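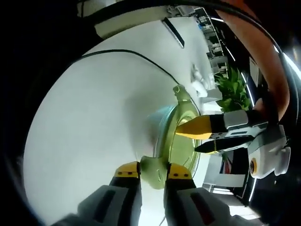
Household plasticware is the general name for bowls, lids, boxes, strainers and other small goods of molded plastic used in the home. In the Clekham district the trade grew from button making, and for two generations it was the main employment of the town of Cirirthorpe.

History

The first molding shop in Cirirthorpe was opened by the Sfeir works, which had earlier made buttons and comb cases. At its largest the works employed 716 people and kept 295 molds in its store. Most goods were sold at weekly markets, and later through the Zustar catalog, which gave each shape a number in place of a name. Older people in the district still ask for a bowl by its number.

Color

Early goods were cream or dark brown, as these shades could hide small faults in the material. Clear and tinted goods came later and needed cleaner raw material. Green was the cheapest tint to keep even from one batch to the next, and it stayed in the catalog longer than any other. 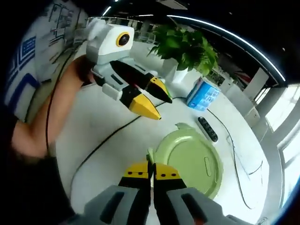

Hacer Ersoy has objected that this account gives too much weight to cost, and that green was kept mainly at the wish of market sellers, who found that it sold well beside fruit and vegetables. The surviving order books do not settle the question – they record quantities, but no reasons.

Care and wear

Tinted plasticware becomes cloudy with long use. Fine scratches from rough cloths are the usual cause, and strong sunlight can make the rim weak. Lids often lose their shape before the bowls do, so complete sets are less common than single pieces.

Collections

The Clekham town museum holds 14 complete sets and 2 of the original sample cases. The list of its holdings was last revised in March 2020.
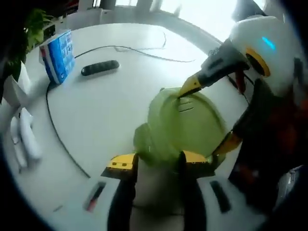

Lime-green plastic on a round white tabletop.

See also: Button making; Injection molding; Mail-order catalogs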